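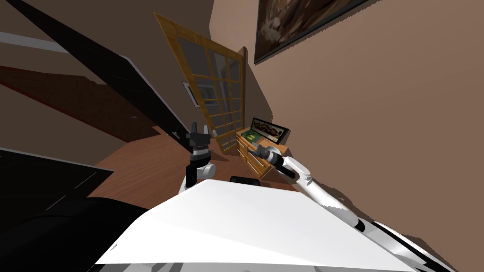
Right arm brought up to the front of the dresser in the practice room.

Section 3: Guiding the arms by remote control

Now for the part most people look forward to – taking the handles and showing your Trarkosov how the job is done. Take your time, and don't worry if the first few tries feel clumsy.

1. Pick an empty task slot, from 1 to 64, and press Record.
2. Ease the gripper toward the object, keeping the fingers open.
3. Switch to the wrist view for the last little stretch.
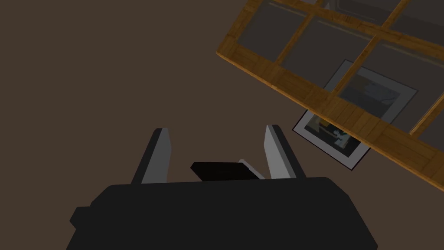
How many times should I show the same task?
Plan on 36 good runs, with small changes in your approach from one to the next.

4. Squeeze the trigger gently, lift, and press Save.

Note: A run you don't like can be deleted from the Jurkorano menu at any time before training.

Caution: Let go of both handles before you change views.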